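Plondard Arm, Set-Up Guide
Section 6: Table-clearing tasks
Khoa Doãn
Fri 3 July
4 comments | 38 shares

6.1 Scope

This section covers clearing a kitchen table with one arm and a two-finger gripper. Clearing is the only household chore supported in this release. Washing, wiping and pouring are not supported. Loading a dishwasher was removed from the task list after the Zadance trials and will be looked at again in August.

6.2 Preparing the table

1. Switch on the controller and wait for the blue light on the arm.
2. Lay out the items with space between them. Mixed shapes are allowed: bottles, bowls, cups, play food.
3. Keep spatula handles inside the reach limit set in Section 4.
4. Route cables so that they do not cross the work area.

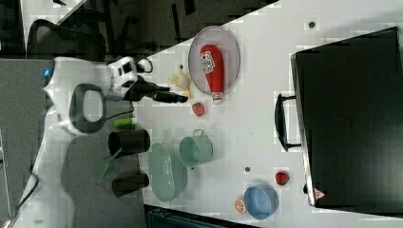 5. Open the task list and select CLEAR, then SINGLE ITEM.
6. Name the item to be moved. Use the names stored in the Plakine library, which holds over 3,000 entries.
7. Press START and stay within reach of the stop button.

CAUTION: Do not use glass or full containers. The gripper does not sense liquid, and a half-closed cap will leak when the bottle is turned.

6.3 Picking up a bottle

1. Place the bottle on its side. Upright bottles are often tipped on approach.
2. Set grip force to 900. Thin plastic may need less.
3. Let the fingers close fully before you confirm the lift.
4. If the bottle turns in the grip, press HOLD, lower the arm and start again from step 2.
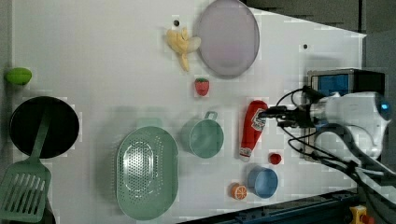

Fig. 6-2. Gripper closed around a ketchup bottle lying on its side.

NOTE: Soft items change shape between attempts. Limit retries to two, then move the item by hand.

6.4 What to expect

A person will clear the same table much faster. Plan for an operator to be present for the whole run. Flat dishes remain the weakest case, and stacking them is left to the operator. Check the finger pads after 2,000 cycles and replace them if the surface is shiny. Pads made by Tô fit without an adapter.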